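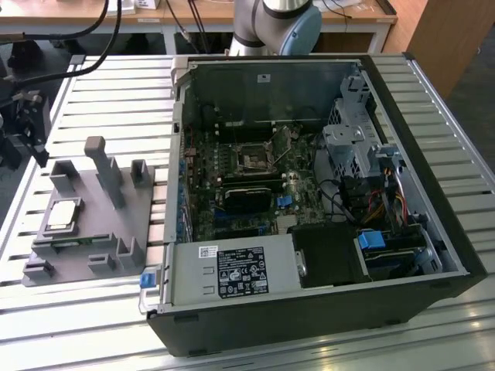 **What is the smoke alarm drive?**
Fire crews are coming to Gamstead homes to check smoke alarms and fit new ones for free. I answer the phone for it, so these are the things I get asked most!

**Who can sign up?**
Anyone living in Gamstead or Bretitow, renters too. You don't have to be a senior (people always think you do).

**How long does a visit take?**
Plan on 60 minutes. Most are a lot shorter, but Victor Rashidi likes to chat and I can't stop him.
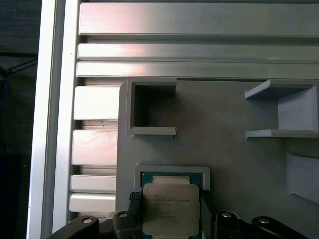
**How many alarms do I get?**
Up to three per home, with the batteries already in.

**Will you check my space heater and Christmas lights?**
Sorry, just alarms this time. We're hoping to do a cord and plug day in June.

**I missed the first round. Is there another?**
Yes! We're at the Rivadeneira Street firehouse on Saturday, December 18, 2021, and you can book a visit right there or call me at extension 276.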